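Sorting Cell Attendant (two openings)
Ornedar Fasteners – Villanueva plant
Full time, days

For years the kitting room at Ornedar was six people, a radio and a lot of nuts. It is now four people, two robots, the same radio and more nuts. Two of the six moved to shipping, where they report seeing daylight. Two of the remaining four retire in January, and that leaves us with a hole in the rota that no robot has offered to fill.

What the job is

You look after the cell. You load the metal trays, clear the blue compartment trays, and step in when an arm stops mid-task and waits for a human with an opinion. A shift's target is 2,560 parts. The old job was picking all of them by hand. The new one is more walking, more looking, and a short log entry every time you have to rescue something.

You will also be asked to tell the engineers what is wrong. They like this more than you would expect. Hedvig Wikström runs the cell and reads the log every morning, including the rude entries.

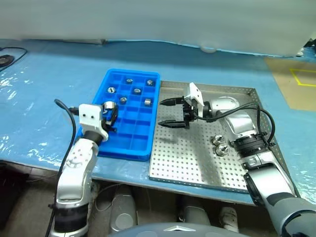
Nuts, a compartment tray and two arms: the work at hand.

What you need

– Decent eyesight, with or without glasses
– Comfort standing for most of the shift
– Enough patience to watch a machine do slowly what you could do quickly
– No programming. We give you 30 hours of paid training, and Jenő Deák has taught it to people who began by unplugging things

What changes if you come from hand kitting

Your wrists will thank you. Your step count goes up. Piece rate is gone and everyone in the room is on hourly pay, so a slow robot costs you nothing but your temper. Some people miss the rhythm of the old bench – we can't do much about that, though the radio helps.

Pay starts at $19 an hour and is reviewed after 80 shifts.

To apply, send a resume or a plain letter to Esperanza Ibarra in the plant office by March 22, 2026. Walk-ins are fine too. Ask at the gate for the kitting room and follow the music.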